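Jeanine Verhoeven
3 December 2018

Short thread on covering tables with brown paper. I have been buying the stuff for work for a long time and keep getting the same questions, so I am putting the answers in one place.

Start with width. Most rolls are sold by width first and weight second, and people order the wrong one. Measure the table, add the overhang on both sides, then look at the catalog. My standard order is the 1,110 mm roll from Leemans. It covers our tables in one strip with no seam.

Seams are the main source of trouble. Two strips overlapped and taped will lift along the tape line as soon as anything is dragged across. If you must have a seam, run it parallel to the direction things get moved.

White tabletops under white light are hard on the eyes and worse on a camera's exposure. A matte brown covering drops the overall brightness, and pale objects stop disappearing into the background.

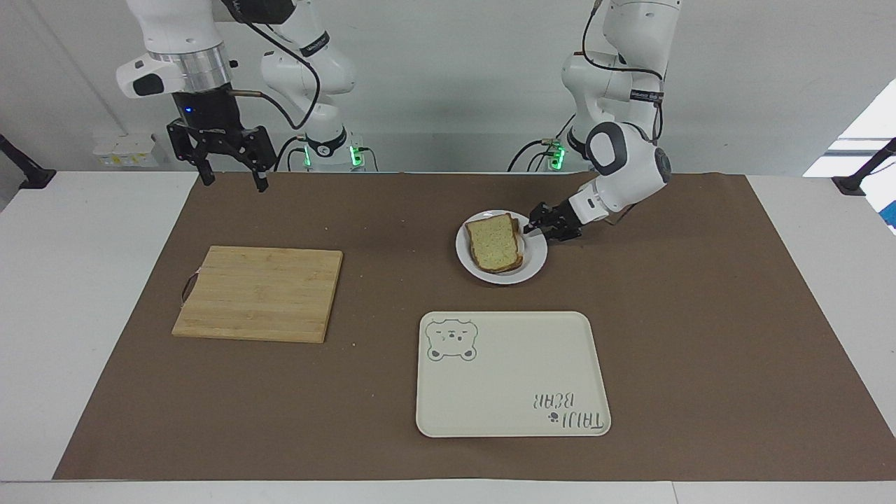

White table, brown paper, white wall behind.

Paper has two faces. On machine-glazed kraft one is shiny and one is dull. Dull side up if you care about reflections. Hold a corner at a low angle to the window and you will see which is which.

Curl: paper off the roll wants to go back to being a roll. Unroll it curl side down and leave it overnight with something flat on top. Apolinar Medrano at Andley rolls his backward around a mailing tube instead. Faster, but he gets creases at the ends.

Tape goes on the underside of the table edge, never the top. Low-tack only. Fold the corners the way you would wrap a box and they will stay down for weeks.

Humidity is the one people forget. Paper grows across the grain when the air gets damp. A sheet pulled tight in a dry room will ripple on a wet day. Leave a little slack and re-tension when the weather turns. In December, with the heating on, I get the opposite problem and the tape lets go.

Paper or a mat? A mat lies flatter and lasts longer. It also costs more, holds crumbs in its texture, and has to be washed. For anything near food I want either a mat I can scrub or paper I can throw away. Brown works well in either case for trays and plates.
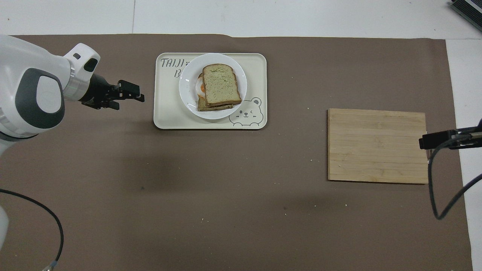
Food tray on a taupe-brown surface.

Food grade is a separate purchase. Plain kraft is fine under a tray. If food is going to touch it directly, ask the supplier for the certificate and keep a copy. Velallow sends it with the invoice. Others need reminding.

Storage: rolls on end, off the floor, wrapper left on. Lying flat they go oval and then they feed badly off the cutter. Cut sheets keep in a drawer. I hold about 200 and reorder when the drawer starts closing easily.

Replacement: I change a sheet at the first grease spot or the first tear longer than 3 cm. Patches show and they catch on things.

Next thread will be on cutters. Short version: get the one with the replaceable blade.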